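I spent most of the afternoon in the back row of the county council's ethics panel, and I came out with a sore back and a pretty good story. The panel voted 12 to 2 to open up the emails between council staff and Treloar, the company that got the bus depot contract back in August. The whole batch goes up on the county website once the lawyers have blacked out home addresses and phone numbers.

I figured this one would drag on past dinner. It didn't! Charmaine Venter, who chairs the panel, called the vote before I'd even found a fresh page in my notebook, and people who have been sniping at each other all year just raised their hands and went along with it.
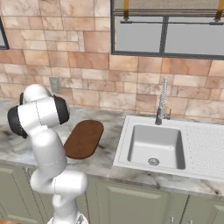 The two no votes came from Mervin Ouellet and Nest Edwards. Ouellet told me in the hallway that he's fine with the public reading the emails, but he wanted the staffers' names taken out first. "These are folks who answer phones for a living," he said. Edwards left by the side door and hasn't called me back (I've tried her twice, and I'll try again in the morning).

Now for the part that bugs me. The panel is holding on to 23 pages of notes from its closed-door talk with Raili Aaltonen, the former purchasing director, and those are the pages I'd most like to read. Aaltonen signed off on the depot deal and quit a little while later. Venter says the notes have to stay sealed while the county auditor finishes up, and she wouldn't give me a date for that.

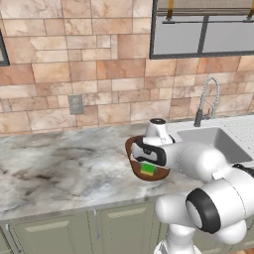
Treloar sent over a short statement saying it followed every bidding rule and welcomes the release. Idero, the company that lost out, says it's still thinking about a formal protest - it has 90 days from the release to file one.

I asked the county clerk's office how long the blacking-out will take and got a shrug and a "we'll see." The full council gets its regular update from the panel at 7 p.m. at its next meeting, and public comment comes first, so get there early if you want to speak. I'll post the link to the emails as soon as it's live.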